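Heather-gray jersey panels won't lie flat before seaming

Posted by Solène Leclerc in Fabric & Sewing

I am sewing T-shirts from a heather-gray cotton jersey, bought as a 5 yard cut from Delaunay. The cut edges roll toward the right side as soon as the panel leaves the mat. Steam flattens them for a minute or two, then the roll comes back. Starch left a visible line on the speckled side. Is there a way to keep the edge down long enough to sew a straight seam?

Marcelle Chauvin
Single jersey curls because the knit loops are unbalanced between face and back. Pressing reduces it but does not remove it. Prewash and tumble dry the yardage before cutting. Cut with a rotary blade, not shears, and do not lift the panel while cutting. Lay it on a pale surface so the edge line is easy to check against the grain.

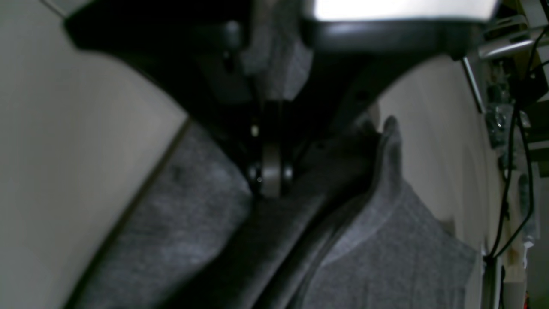

Pressure should go straight down. Any sideways drag stretches the edge, and a stretched edge gives a wavy seam that no iron will fix. Work in short passes from the middle of the panel outward. If the roll persists, run a strip of water-soluble tape 2 mm inside the cut line and sew over it.

Leonidas Lazaridis
just use more pins

Anatole Lacroix
Pins distort a light jersey; I would use clips. Also check the starch dilution. A line on heather fabric usually means it was sprayed too close. Spray the wrong side, let it dry completely, then press with a cloth. Test on a scrap from the same cut, and wash the scrap to confirm the line comes out.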